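Seasonal Packers and Sorters, Nadomdale
Posted 6 Nov 2020

Stokora is hiring packers and sorters for its household goods room in Nadomdale. The work runs through the end of December, with a chance of staying on after that.

You will fill mixed boxes of small household items: cotton swabs, sponges, cloths, towels, soft toys and similar goods. Each order comes with a printed list. You pick the items, pack the box, check it against the list and move it to the closing table. A full shift is up to 211 boxes, shared between 2 people at each table.
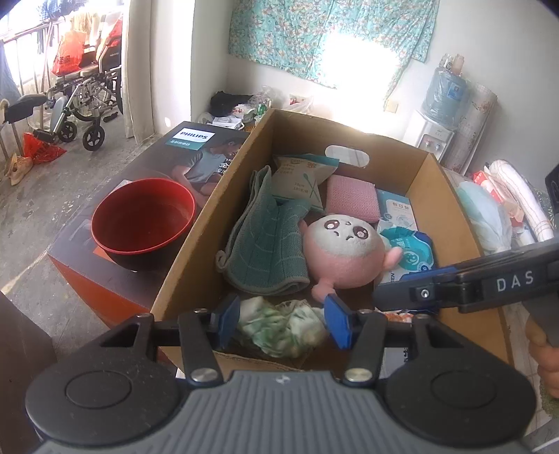 Flat cartons and packets go in upright along the far wall of the box. Textiles are folded and set against the sides. Plush toys go in last, face up where there is room. Keep the handle holes clear, as the boxes are carried by hand to the next station.

You should be able to stand for most of a shift and read a packing list in English. Some packets are labeled only in Chinese. You do not need to read them, as the list gives a shelf number for every item. No experience required. Training is paid.

Day and evening shifts are open. Please say which you prefer.

Apply at the front desk, Stokora, 491 Brumulwood Road. Quote job number 523.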